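Wimcombe Shared Workshop
Guidance for members: assembling and checking a hand-held gripper
Reading time: 4 minutes

This page sets out the procedure for building a hand-held gripper in the Wimcombe workshop and for confirming that it is fit for use. It applies to the Prorari pattern, which members may print on either of the workshop machines. Those building to another pattern may follow the same order of work but should take dimensions from their own drawings.

Before you begin

Printing must be finished and all support material removed before a bench is booked. The body, the jaw parts and the finger mount are printed separately. Check each part for warping by laying it on the flat plate kept beside the vice. A body that rocks on the plate will not close properly around the camera and should be reprinted.

Members will also need the marker sheet, printed on matt paper at full size. Do not allow the printer to fit the sheet to the page. Measure one marker with a steel rule before cutting out the rest.

Assembly

1. Clear the vent slots in the body with a small flat file. Brush out the dust afterwards.

2. Fit the finger mount to the body and tighten its screws evenly, a little at a time. The screws pass into plastic and will strip if forced.

3. Attach the jaws and work them by hand through their full travel. They should move freely and meet along their whole length. If one side touches first, loosen the mount, hold the jaws closed and tighten again.

4. Fix the marker cube to the side of the jaw. Use adhesive on the base of the cube only, and keep the printed faces clean. Leave it under a light clamp overnight.

5. Install the camera last. Route its cable away from the jaw and secure it with two ties.

Setting up the table

Grip trials are held in the meeting room, where there is space to walk round the table. A cloth should be laid before any objects are put out. Patterned cloths are acceptable, and members who intend to train a model on their recordings are encouraged to change the cloth between sessions. Reflections from ceiling lights can wash out a marker at certain angles, so each marker should be viewed through the camera from several positions before recording begins.

Choose objects of differing shape and finish. Soft balls are suitable for a first trial. Clear plastic is more demanding, as its edges are difficult to pick out on a recording, and it should be introduced once the grip is known to be steady. 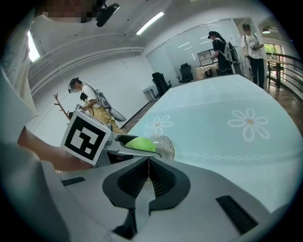
Each grip should be made slowly. Bring the jaws to the object, close them until they hold, pause, and then lift. The pause makes it much easier to divide the recording afterwards. Members sharing the room should agree beforehand who is using which part of the table, and straps and cables must be kept clear of chairs and doorways.

A new gripper should complete 70 lifts before it is entered in the register. A dropped object does not count against the total, although the cause should be noted – most often a loose finger mount or a jaw that has crept out of line. Stop after every 13 lifts and check the screws.

Checking the recordings

Copy the recordings to the workshop drive on the same day. Play back the first and last of them and confirm that the marker can be read in both. Where it is lost for long periods, turn the cube slightly on its base and repeat the trial. The Alarcón folder contains a set of recordings that passed this check and may be used for comparison. It holds 1,049 lifts and takes almost 700 gigabytes, so members are asked not to copy it to the shared laptops.

Files should be named with the gripper number first, then the name of the object. Names containing spaces will be rejected by the Prumura import tool.

Storage and repairs

Grippers are to be stored with the jaws open. Cracked jaws must be replaced and may not be glued. Spare screws are kept in the second drawer, and the last member to take from a packet should add it to the order sheet, which is collected each Monday.

Contact the workshop desk | © Wimcombe Shared Workshop | Back to top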